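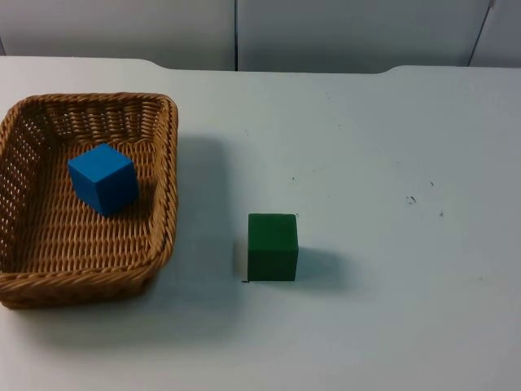
## Visit to the Nyitrai packing plant, May

The group was received at the main entrance by Etelka Szénási, head of operations, and taken through goods-in, the picking hall and the training room. The plant ships 3,720 parcels on a normal day and employs 440 people on two shifts.

Automation began in the picking hall, where 18 Fakel cells now lift single items from totes into cartons. Before the cells arrived, this work was done by hand at long benches. Csaba Pálfi, shift lead, explained that the same staff now look after the cells, clear faults and handle items the cells refuse. Soft bags and clear film remain the most common refusals.

The training room is used to prepare both staff and cells for new goods. Exercises start with plain blocks and a shallow basket on a white table, such as a blue cube placed in the wicker basket and a green one left on the tabletop outside it. Trainees learn to state the task in one short sentence, to judge whether the end position meets it, and to record the result. Real products are introduced in the second week.

Veronika Szekeres, who represents the floor staff, gave a balanced account of the change. Lifting has gone down and fewer people ask to be moved for back pain. On the other hand, the work calls for longer periods of watching a screen, and several older packers found the first month tiring. The plant has responded with shorter turns at the cells and a pay step for those who finish the course. She would like the course to be offered to night staff on equal terms, and management has agreed to review this.

Questions from the group dealt mainly with noise, spare parts and the handling of returns. The returns area was closed for floor repairs and could not be seen. Máté Halász will send the training outline to all who took part.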